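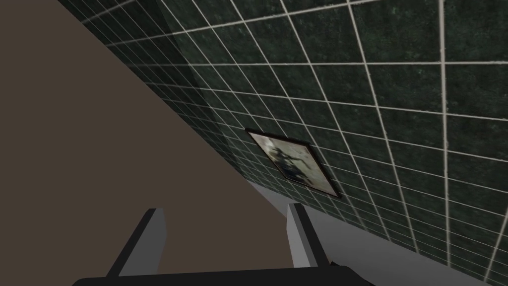
Last updated: 8/17/23

The Trurau Cycle is a series of eight feature films produced between the closing years of the studio period at Ernbridge and the sale of that company's lot. The films share a setting, the river port of Trurau, and several recurring characters, but were made by different crews and were not planned as a series. The collective name was first used by programmers at the Vandthorpe Film Archive and was later adopted by distributors.

Background

Ernbridge Pictures was founded as a producer of short comedies and newsreels. Its move into crime drama followed the success of The Lock Keeper, a low-budget film shot in 13 days on sets left over from a canceled musical. The picture earned back its cost during its first month in regional theaters, and the company ordered a second story using the same harbor set. Six more films followed.

Most of the cycle was shot on Stage 2, where the quay, the customs house and a single street were kept standing between productions. Exterior work was limited to a stretch of canal near Lindholm, used for the chase scenes in Night Ferry and The Salt Office. The same canal bridge appears in both films under different names.
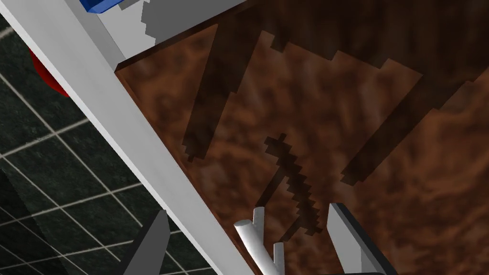
Budgets remained small throughout. Scripts were often revised to fit costumes and furniture already in storage, and several scenes in the later films reuse footage from the earlier ones. The dockside fire in Harbor Dues, for instance, is the fire from The Lock Keeper printed in reverse.

Style and themes

The films are usually grouped with the crime melodramas of the same period, although they contain less violence than most. Plots center on smuggling, insurance fraud and disputed wills. Long conversations in offices and kitchens take up much of the running time, and the police are minor figures in all but the last title, A Berth for Winter. Critics have noted the heavy use of offscreen sound, including ship horns and tram bells, to suggest a city larger than the set could show.

Release and reception

The first three films played as supporting features and received little notice in the press. Harbor Dues was the first to open at the top of a double bill. Reviews of the later entries were mixed, with complaints about repeated plots and the abrupt ending of The Salt Office, from which some 34 minutes had been removed before release.

Preservation

Seven of the eight films survive complete. Night Ferry is known only from a shortened print made for television, found in March during an inventory at Vandthorpe. The missing reels of The Salt Office have not been located, and the release version is treated as the complete film.

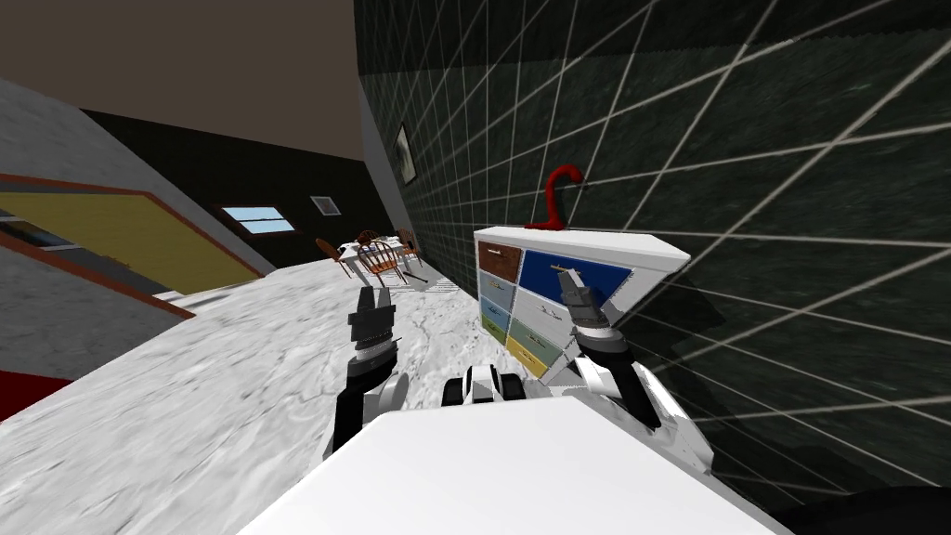

Interior with blue-fronted drawer and two robot arms. Computer rendering.

See also: Ernbridge Pictures; Vandthorpe Film Archive; Lindholm Canal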